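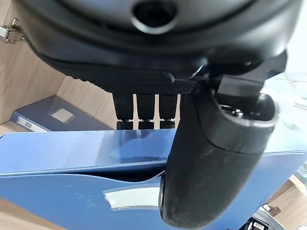 Why does the arm stop with a grip force fault as soon as the fingers start to close?
Most of the time the finger pad has worked loose from its cap, so the controller feels drag before there is anything between the fingers. Snug up the screw inside the cap, zero the fingers again, and clear the fault.

Ticket: binder shelving cell, Skalthorpe records room
Opened by: Nusrat Bandara
Handled by: Miklós Pálfi
Status: open, watching

Nusrat, 8:10 a.m.
Good morning, and sorry to be back so soon! The arm has faulted on 2 picks since we switched it on, both on the blue binders. I pressed reset each time and it carried on as if nothing had happened, but I don't like to keep doing that without asking.

Miklós, 8:45 a.m.
You were right to ask, and please don't apologize. Could you put the arm in hold, switch off the drive power, and give the padded part of the finger a gentle twist with your hand? It should feel like one solid piece with the cap.

Nusrat, 9:20 a.m.
It turns a little — not much, but I can feel it. Lilla tried it too and says the same. The pad also has gray dust on it.

Miklós, 9:35 a.m.
Then let's start there. Tighten the screw down in the cap until it seats, and stop when it does, because the insert strips easily (I have done it myself, on a Dagdag cell, and it cost me an afternoon). Wipe the pad with a damp cloth, no solvent. Then run the finger zero from the Wodel menu and set the close force back to 12. Yours was at 8 in the log you sent.

Nusrat, 11:50 a.m.
All done, and the zero went through on the first try. We're running binders now with no fault so far. Lilla will keep an eye on it over lunch.

Miklós, 12:05 p.m.
Lovely. I'll leave this open until the cycle counter has gone up by 900, and then I'd like a fresh log from you, please.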